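Rullura (novel series)

Rullura is a series of fantasy novels by Ebere Afolabi, published by Dellorberg. It follows a family of river pilots in the walled port of Bonport, where maps are treated as legal witnesses and may be called to give evidence.

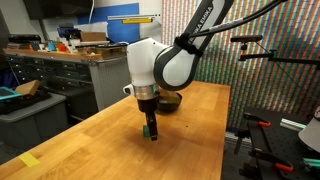
Tanko Iyamu has argued that the books should be read in order of publication, as the fourth volume, set two generations before the first, gives away the identity of the harbor judge. Afolabi has stated no preference.

Publication

The series consists of 6 volumes. The first, The Salt Clerk, was issued in a print run of 4000 copies and went out of print before the second was announced. Later printings restore a chapter removed during editing and correct the numbering of the tide tables. The final volume, Low Water Court, is the longest at 819 pages, including a glossary and an index of ships.

Setting

Bonport stands at the mouth of the Akpan, a river whose channel moves each September. The right to draw the new channel belongs to licensed pilots. A chart becomes binding once it has been read aloud in court, and remains so even where the river later departs from it. Much of the plot of the second and third volumes depends on this rule. Magic is limited to ink and paper and is not available to characters who cannot read.

Structure

Volumes one to three are told in the first person by a single narrator. The fourth is written as court records. The last two alternate between 5 narrators, whose chapters are headed with a time of day and no name. The term "rullura" refers to a chart with no author. It first appears in the second volume and is left undefined until the fifth.

Reception

Reviewers praised the legal detail of the early books. The court records of the fourth volume divided readers, and an abridged edition omits most of them.

See also
Fantasy of law
Fictional rivers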